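Laststead Counter Cloth, Plaid

Home > Kitchen > Table and counter linens > Counter cloths

The Laststead Counter Cloth is a long, narrow cloth made to cover a kitchen counter or a side table. It is cut narrower than a regular tablecloth so that it sits on a standard counter without bunching, and there is enough extra at the back to turn up against the wall. It protects the counter from crumbs, juice and small scratches, and it can be taken off and washed when needed.

The pattern is a wide-stripe plaid on a white ground, with orange, yellow, green, light blue and red. A red-and-white striped border runs along one long edge. Most people put the border at the back. If you would like it to hang over the front, turn the cloth around. The print is on one side only.

Sizes

Short: 40 x 140 cm
Made to measure: see ordering notes below

Both are sold with a plain stitched hem. The cloth is wiped down easily between washes, but it is a fabric cloth and liquids will go through it if left standing. Lay a tray or a thin mat underneath if your counter is raw wood or unsealed stone. 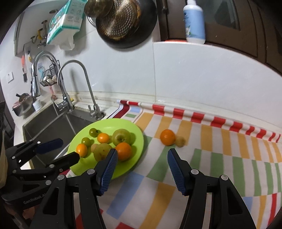

Plaid counter cloth with the striped border turned up at the wall. Lime-green plate not included.

Fitting around a sink

The cloth is supplied as one straight piece with no cutouts. For a counter with a sink set into it, measure the run on each side separately and order two pieces, or lay one piece on the side you use most. Leave a small gap at the rim of the sink so the edge of the cloth does not sit in water. We do not recommend cutting the cloth yourself unless you can finish the edge on a machine. The weave frays.

To turn the border up, lay the cloth flat with the border touching the wall, then push it back until the stripes stand upright. Press the fold with an iron before you lay it and it will hold better. In kitchens with a tiled back wall, a few dots of removable putty behind the border will keep it in place.

Keep the cloth away from gas burners and do not put hot pans on it.

Care

Machine wash warm with similar colors. Wash it once before first use. Expect a little shrinkage in length, already allowed for in the sizes above. Line dry or tumble on low. Iron on the back while slightly damp. Do not bleach, as the red will fade before the other colors do. Fruit stains come out best if rinsed in cold water the same day.

Ordering notes

Made-to-measure cloths are cut at our Skornmont workroom. Send the finished length and depth you want, including the part that turns up at the wall. The longest single piece we can cut is 1000 cm, for shop counters and market tables. Made-to-measure pieces take 17 working days and cannot be returned unless there is a fault. The short size can be returned unwashed.

The workroom closes for part of July. Orders placed during the closure are cut in the order they came in once we reopen.

Questions about measuring go to Josée Vachon at the workroom. For shop and café orders, ask for Salamatu Laryea.

Customer comments

"Fits my counter well. The orange is brighter than I thought it would be but I like it." Raymonde Friesen

"Washed it four times so far, colors are the same. The fold at the back needed ironing again after each wash." Nuria Yimer

Also in this pattern: napkins, oven mitt, shelf edging by the meter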